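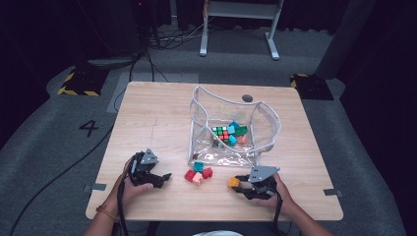 4.2 Packing the blocks away

Figure 3 shows the task I kept coming back to while I was writing this paper, which is putting toy blocks into a clear bag. It sounds like nothing. I thought so too, and I gave it half a page in my first draft (the Kadico sorting trays got four!). Then I sat down with my notes and found I'd written more about the bag than about anything else in the study.

Blocks themselves are easy going. They have flat faces, they sit where you leave them, and the bright colours stand out well on a light wooden table. I like that the set is a bit of a mixture, with a multicoloured cube in among the plain ones, and I never asked for the colours to go in any particular order. The instruction sheet just said to put everything in the bag and leave the table clear.

The bag is where it gets interesting. Ours is clear plastic with a white piped rim, and that rim does a lot of work for such a humble bit of trim. It gives the opening a visible edge, even when the edge goes wavy, as it does in Figure 3. We'd tried a Tateda bag with no rim in the April pilot and I found the mouth of it awfully hard to make out against the tabletop. I wouldn't go back.

Each session began with 14 blocks on the table and the bag open, and people did 2 rounds with a short rest in the middle. I had expected the first few blocks to be the quick ones. My favourite part of the notes says otherwise: an empty bag is a floppy thing, and it wanders a little when you touch the side. Once there's a heap in the bottom it has some weight to it and behaves much better. Then you get to the last few blocks, the heap is up near the rim, and you have to be choosy about where you let go.

I also kept a tally of what I called "strays", meaning blocks left out on the table until everything else was packed. Over 50 rounds, 8 ended with a stray that had to be picked up separately. My guess is that people work through a cluster from whichever side is handiest and lose track of the far side, but I didn't set the study up to test that, so please take it as a hunch.

4.3 Folding the cloths

The Rüegg cloths were a different story, and a slower one.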